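Why I Quit Buying Bread (Mostly)

So the starter is alive again. I know I said in the last post that I was done with the whole thing and was going to pour it down the sink, but then I found the jar at the back of the fridge behind the pickles, gave it a spoonful of flour out of guilt, and by the next morning it had climbed halfway up the glass. You can't throw out something that tries that hard!

A few of you wrote to ask how I got into bread in the first place, so I'll start there. I used to buy a seeded loaf from Altıntaş, the little bakery two blocks from my old apartment. It was the kind of place where you pointed at what you wanted and they handed it over still warm in a paper bag, and half of it was gone before I got to my door. Then I moved. The supermarket out here sells bread that bends. I put up with it for one winter and then ordered a bag of Clekard bread flour and a cheap scale and figured, how hard can this be?

Pretty hard! My first loaf could have held a door open. The second one was flat and gray in the middle and I ate it anyway, toasted, with so much butter on it that you couldn't really tell. The third I don't remember, and I think that's for the best.

What turned things around was writing stuff down. I'm not an organized person (my tax papers live in a shoebox, and the shoebox lives under another shoebox) but I got a notebook and started putting down how much flour, how much water, what the kitchen felt like, and what time I did things. My handwriting gets worse as the entries go on, probably from the dough on my fingers. After 12 loaves I went back and read it all through with coffee, and it was so obvious I laughed out loud. Every bad loaf was one I'd rushed. I'd look at the clock, the recipe would say four hours, and into the oven it went, whether it looked ready or not.

My kitchen is cold. It faces north and the window over the sink doesn't close all the way. Four hours in that room is nothing. The dough has barely woken up.
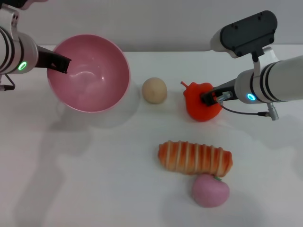

How do you know when the dough has risen enough if you can't go by the clock? Flour a finger and press it in gently: if the dent springs right back, it needs more time, and if it fills in slowly and leaves a little dimple behind, it's ready to bake.

I'd read about that finger thing a dozen times and never bothered to do it. I thought it was one of those fussy steps people add to sound serious. Now I do it every single time, sometimes twice, and then once more while the oven heats up, just for the pleasure of it.

These days my regular loaf goes like this. I feed the starter before bed. In the morning I mix 500 grams of flour with 350 grams of water and 100 grams of starter, and I leave that alone while I shower and answer emails. Then 10 grams of salt goes in, with a splash more water to help it along. I fold it a few times over the morning whenever I walk past. If I forget a fold, fine. By late afternoon it's usually puffy enough to shape, and then it spends the night in the fridge and I bake it before work.

Tuesday is my baking day, purely out of habit. I start later at work and the house smells amazing by eight.

About flour, because I always get asked: I've tried the fancy stone-ground one from Jalulent and it does taste better, sort of nutty and sweet. It also soaks up a lot more water and made a mess of my counter, and it costs more than twice what I normally pay. I keep a bag for when people are coming over and mix in 200 grams of it with the plain stuff. I think that gets you most of the flavor. My sister says she can't tell the difference, but she also puts ketchup on rice.

I bake in an old Zorkura pot with a lid that I got at a yard sale in June. One of the handles is chipped and the inside has gone brown in a way no scrubbing will fix. It's heavy and ugly and I love it. Lid on for the first twenty-five minutes, lid off until the crust is darker than you think it should be. I used to pull my loaves when they were golden, and they went soft and leathery on the rack every time. Go darker! Go until you're a little nervous.

Still on my list is rye. I tried it once and ended up with something like wet cement stuck to both hands, and the phone rang, and I'll leave it there. If you have a rye recipe that works in a cold kitchen, please put it in the comments, and tell me what size pan you use, since mine are all either tiny or enormous.

Next time I'll write up the crackers I make with the leftover starter. They're salty and a bit addictive and they take about ten minutes to put together.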